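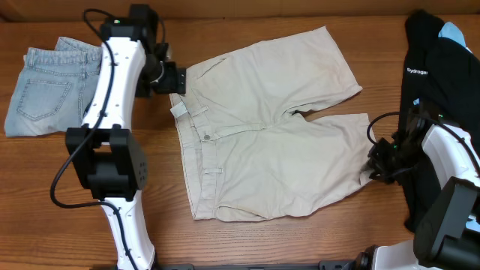 Clothes swap season is back at the Plostolach community hall, and I went down early to get a look at how the sorting and folding gets done before the doors open. I've been a customer for years (most of my weekend wardrobe comes from here, no shame in that) but I'd never seen the back room side of it. Every piece gets laid out flat on the big wood table and looked over before it goes anywhere near a rack. The beige shorts are a good case: nice belt loops, a button right where it should be, and a faint darker mark up near the top of one leg. Under the hall's rules that puts them in the "good for yard work" bin, which is half price, while jeans like the light blue pair folded up next to them go straight to the denim shelf if they pass.

Sota Ogura runs the sorting this year, and he is strict about shirts! He showed me the order he likes, collar first, then the front, then the sleeves, and only then do you fold. I tried one at home later and it took me three goes to get anything close to square.

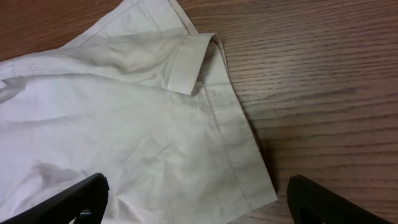
The swap is taking in more this time than it did last fall. Sota told me 42 bags had come through the door by the end of the first morning, and the drop-off is open for another two weeks. Most of it is summer stuff, plus a big box of kids' clothes from the Conetti bakery families, who did their own collection and brought it over in the delivery van. There's a limit of 8 items per person on opening day, same as before. After that it's take what you can carry. 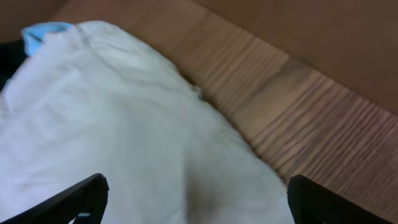 White cloth on the sorting table, still to be smoothed out.

One change I really like is that they've stopped using the old hangers for shirts and are stacking them by size instead. It makes the room look a lot less like my closet. The shelves came from the Pilkington Street library when it moved, and they fit along the back wall as if they'd been built for it. 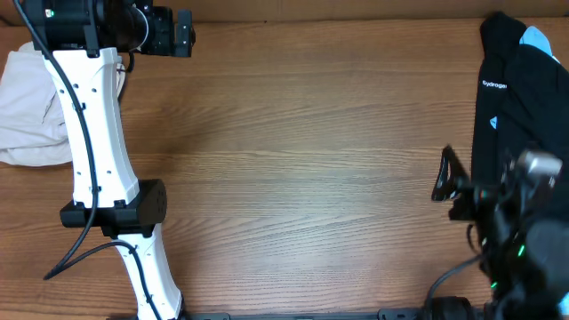
T-shirts and sweats are the fast movers, so if you want those, come early. Last time the dark colors were gone in the first hour and I went home with a yellow tank top I still haven't worn. I did spot a black piece with "Hydrogen" printed on it in white, already folded over on the right side of the table, and I'm telling you now that I have my eye on it. Please be kind and leave it for me.

Drop-off is at the side entrance from 9 in the morning until noon. Clean clothes only, no shoes, and please empty the pockets. The swap itself opens in June.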